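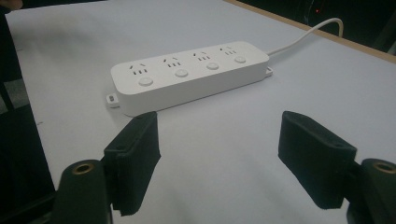 Four outlets, one button each.

Merike Šimkus
@merikesimkus

Standby power in a small apartment, measured over 52 days. Thread.

1/ Method: one plug-in meter, moved between devices. Each device got at least one full day idle and one in normal use. Readings logged by hand at breakfast.

2/ Arithmetic first. One watt drawn all year is 8.76 kWh. Multiply by your own rate. Most arguments about standby end at this step.

3/ Worst offender: the cable box. Its "off" button dims the display and does little else. Idle draw was within a watt of active draw.

4/ Second: an old stereo receiver with a warm transformer. If a case is warm and the device is off, measure it.

5/ Phone chargers with no phone attached read 0.0 on my meter. That means below its resolution. It does not mean zero. I stopped unplugging them anyway.

6/ The meter is poor at low loads. I checked it against a 100 W incandescent bulb and it was fine there. Under 2 W I would not trust the last digit.

7/ Switching by outlet only helps if the router and the clock stay on an outlet you leave alone. Label them.

8/ Do not use a strip for a space heater. My kettle pulls 1380 W and goes straight into the wall.

9/ A reader in Flaltbridge asked about refrigerators. They cycle, so a spot reading is useless. Leave the meter on for several days and divide.

10/ Next: the washer, which I have not been able to reach behind. Spreadsheet goes up in March.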